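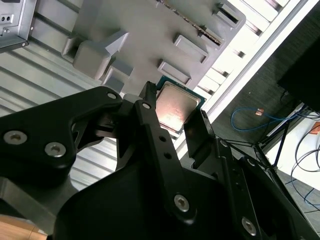

## 4. Collecting the demonstrations

The learning method of Section 3 needs examples of the full insertion task, from the moment the gripper closes on the processor until the processor lies in the socket. We did not find a public set of such examples with a wrist view, so we collected our own at the Distgate laboratory. The collection started in October and gave 2924 episodes after cleaning. In the rest of the paper we call this set Plevell.

### 4.1 Task and work cell

One episode consists of four phases. The arm takes the processor from a holder on a grey fixture, carries it to an open computer case, turns it to the right angle above the socket, and puts it down. Closing the load plate is not part of the task. We tried it in early tests, but the lever asks for a force that our fingers cannot hold for long, and we decided to leave it for later work.

The processor is difficult to hold for several reasons. It is thin, so the fingers have only a narrow edge to press on. The metal lid reflects the room lights, and the reflection moves when the wrist turns. If the fingers close with a small error, the processor tilts between them. A tilt which is hardly seen by the operator can be enough to make the insertion fail, and therefore we recorded the state of the grasp separately from the result of the episode.

The position of the case was changed after every 20 episodes. The operator moved it by hand and turned it by a small angle, without a ruler. In a first version we used marked positions on the bench, but the policy trained on those data learned the marks too well: it went to the nearest known position and searched there, also when the socket was plainly somewhere else. Moving by hand gives a less even coverage but it cured this fault.

### 4.2 Operators and control

Three operators took part, Jirayu Thaweesak, Saskia McPhee and Khoa Giáp. They steered the arm with a hand-held controller from Schnyder, with the orientation of the wrist following the orientation of the hand. Before their episodes were accepted, each of them made 100 practice insertions, which are not included in the set. The learning curve was steep at first and then quite flat, and the last part of the practice could probably be shorter.
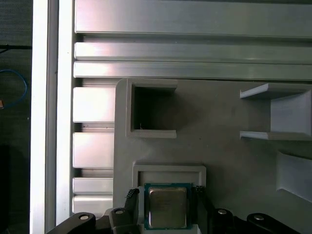 The scaling between hand and arm was not constant. Far from the holder and far from the socket, the arm followed the hand one to one. Near either of them the operator pressed a pedal and the motion was reduced to a quarter. We recorded the pedal as an extra channel. It was meant only for debugging, but it is a useful sign of where a human being considers the task to be delicate, and in Section 5 we use it to give more weight to these moments in the loss.

The operators had different habits. McPhee approached from above in one slow movement and rarely corrected. Thaweesak stopped twice on the way, the second time just before contact. Giáp was faster but made many small corrections of the angle at the end. We did not ask them to agree on one style. With mixed styles the policy has more than one good answer for the same view, and this is known to trouble simple regression, but a single style left it without examples of recovery. We prefer the first problem to the second.

### 4.3 Views and synchronisation

Each episode contains the stream of the wrist camera, a second stream from a fixed camera, the joint positions, and the opening of the gripper. The wrist camera is the more important one. In the last part of the motion the gripper hides much of the socket from it, as Figure 2 makes clear, and the policy must then rely on what stays visible on the board, or on its short memory of the earlier images. 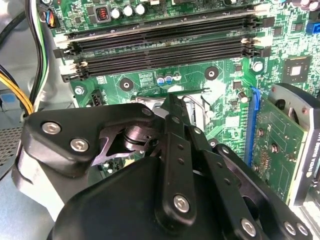
*Figure 2: View from the wrist camera with the fingertip over the CPU socket area, just below the lower memory slot.*

The streams were aligned after recording, with the time stamps of the Vinton logger. We found a drift in the fixed camera that grew slowly during a session - small, but larger than the duration of the contact itself. The drift was removed with a linear fit for each session. Episodes in which the fit left a visible jump were put aside, and their indices are given with the data.

### 4.4 Labels and cleaning

Gemma Cheetham and Todor Shehu labelled the episodes independently. The label has two fields. The first says whether the grasp was level, tilted or lost, and the second says whether the processor was seated, misplaced or not released. Where the two labellers disagreed, they looked at the episode together at half speed. Most disagreements were about the word "tilted", for which we had no numerical limit at the beginning. Later we set one, and over 1000 episodes were labelled again.

We kept the failed episodes. They are not used for imitation, but the success detector of Section 6 is trained on them. An episode was deleted only if a stream was missing, if the emergency stop was pressed, or if the operator asked for the deletion directly after the recording.
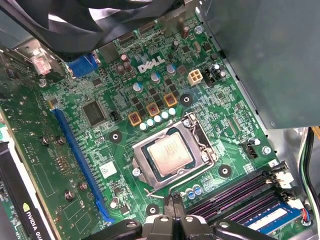 Can the same data be used for a board with a different socket?

The carrying phase can be used again without change, while the last phase needs new demonstrations, as the policy has learned the appearance of the surroundings of the socket together with the motion. We tested this with a second type of board, and the arm arrived well above the socket but chose a wrong angle in most trials. Adding a small number of new episodes improved the angle, and we report the result in Section 7.

### 4.5 Limits of the set

All episodes come from one laboratory with one type of gripper. The light was changed only by the blinds and the ceiling lamps. The fixture was always the same, so the grasping phase is less varied than the insertion phase, and a policy trained on Plevell should not be expected to pick processors from an unknown tray.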